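Seixas Dwarf Galaxy Photometry Table: data card

Seixas is a catalogue of resolved-star photometry for dwarf irregular galaxies at the edge of the Local Group. It holds one row per galaxy in the summary table and one row per detected star in the source tables. This card covers the contents, column conventions, known faults and terms of use. The reduction software, Vodesero, has its own README and is not described in full here.

Contents

summary.csv: 6 galaxies, one row each
fields.csv: 476 pointings, of which 399 passed quality control
sources/: one compressed table per galaxy
masks/: bad-pixel and saturated-star masks, one per accepted pointing
rejected.txt: the pointings left out, with a reason code for each

The rejected pointings are listed but their source tables are not shipped. Reason codes are S (seeing), C (cloud), T (tracking) and G (guide star lost). A pointing may carry more than one code.

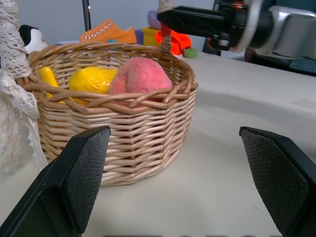
Column conventions

Positions are in decimal degrees, equinox J2000. Magnitudes are in the Vega system and have not been corrected for foreground extinction. The extinction value adopted for each galaxy is given in summary.csv under a_v and should be applied by the user. Errors are the formal errors of the profile fit and are too small for stars fainter than the completeness limit.

Missing values are written as empty fields. Earlier releases used -99, and scripts that test for that value need changing. The column sharp was called shp before the May release.

The flag column is a bit mask:

1: within five pixels of a detector edge
2: profile overlaps a saturated star
4: measured in one filter only
8: probable background galaxy, from the shape of the profile
16: position moved during matching

Users who want a clean colour-magnitude diagram should keep rows with flag equal to 0 or 16. Bit 8 is conservative and some compact star clusters have been caught by it.

Reduction

Raw frames were bias-subtracted and flat-fielded on the night of observation. Profile fitting was run with Vodesero, using a profile that varies with the square of position on the detector. Source lists from separate filters were matched within half an arcsecond. Completeness was measured by adding artificial stars to each accepted frame and running the whole chain again; the results are in summary.csv as the 50 per cent limit in each filter.

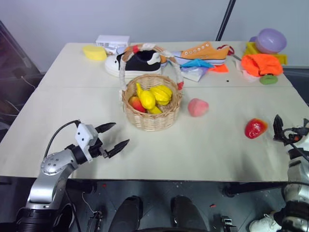

Card text by Gilang Teoh

Distances in summary.csv come from the tip of the red giant branch. The fit is made to the outer part of each galaxy, where crowding is low, and the inner ellipse that was left out is given by the columns ell_a, ell_b and ell_pa. The distance error includes the fit and the zero point of the calibration, added in quadrature. It does not include the error on extinction.

Known faults

The galaxy Fanero has only 123 stars above the tip magnitude cut, and its distance should be treated as provisional. Its summary row has dist_flag set to 1.

Two of the pointings on Virier overlap by more than half a field. Stars in the overlap appear twice in the source table with different values of field_id. They have not been merged. Drop one of the two fields before counting stars or building a luminosity function.

Masks for the bluest filter do not cover the internal reflection near the north-east corner of the detector. Sources there are real in most cases but their magnitudes are unreliable.
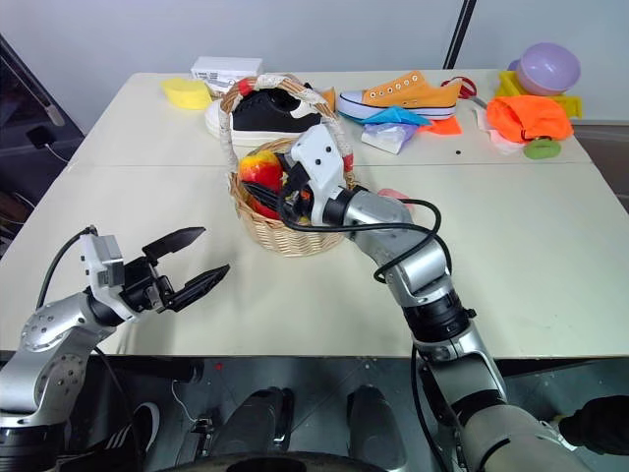

Gilang Teoh
Catalogue maintainer

Versions and corrections

Version numbers have two parts. A change in the first means that photometry has been remeasured and source identifiers may differ. A change in the second means corrections to flags, masks or documentation only. Please quote the full version number in any paper that uses the tables.

Report errors through the issue tracker, giving the galaxy name, source identifier and version.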